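3.2 Component lifetimes in the Ikau refurbishment stream

The reuse model described in Section 2 requires a failure distribution for each class of part. Published distributions are mostly drawn from data centers, where machines run continuously at a controlled temperature. Office desktops are switched on and off daily, sit under desks, and collect dust. We therefore derived our own distributions from the intake records of the Ikau depot, which receives retired desktops from public offices and schools in the Yensuk district.

The depot logs each unit at intake with its year of manufacture, the office it came from, and the result of a power-on test. Units that fail the test are opened and the faulty part is recorded. After removing duplicate entries and units with no readable year, 219 desktops remained. Of these, 116 passed the power-on test without any part being replaced.
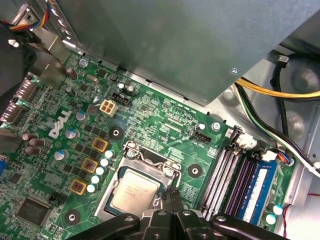

Among the units that failed, power supplies and hard drives made up the larger share, in line with earlier work on office equipment. Motherboard faults were less common but more costly to the stream, as the depot does not repair boards and a board fault normally ends the life of the chassis as well. Small form factor cases are the worst affected. Their boards, supplies and shrouds are shaped for one another, and a replacement from a different product line will seldom fit.

Processor faults were rare. The records show 2 cases, both in units that also had a failed board, and in neither case can the order of failure be recovered from the log. We treat the processor as having a lifetime longer than the observation window and fix its failure rate at the lower bound used in the Sevell inventory model. The effect of this choice on the final results is examined in Section 5.

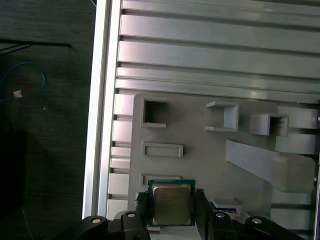 Figure 3. Desktop processor with metal heat spreader, outside its socket.

A long-lived part is of value to the stream only if there is a board to put it in. Socket types change every few years, and a processor recovered from one generation of desktop cannot be placed in the next. We call the period during which matching boards are still arriving at the depot the pairing window. For the units studied here, the pairing window was shorter than the expected lifetime of the processor in every generation, and for the two oldest generations it had already closed. Most recovered processors in those generations leave the depot as scrap in working order.

The pairing window was estimated from the intake log by fitting a simple rise-and-fall curve to the monthly arrivals of each board type. A window was taken to close when arrivals stayed under one-tenth of their peak for 9 months in a row. A shorter cutoff was tried first and gave false closings during the summer, when schools release few machines — intake normally picks up again in September. The fitted curves were not sensitive to the choice of start date.

Two limits of the data should be noted. First, the log records the part that was found faulty at intake, and a desktop may have been repaired before it reached the depot. Serial numbers were checked against office purchase lists where these were available, but the lists held by the smaller schools are incomplete. Second, the power-on test is short. A drive with early surface errors or a supply with aging capacitors will usually pass it. The share of working units is therefore an upper bound, and we carry it through the model as such.

The distributions were passed to the Pluvby solver in tabulated form, with one table per part class and generation. Memory modules were grouped by type and capacity only, as the log does not record their maker.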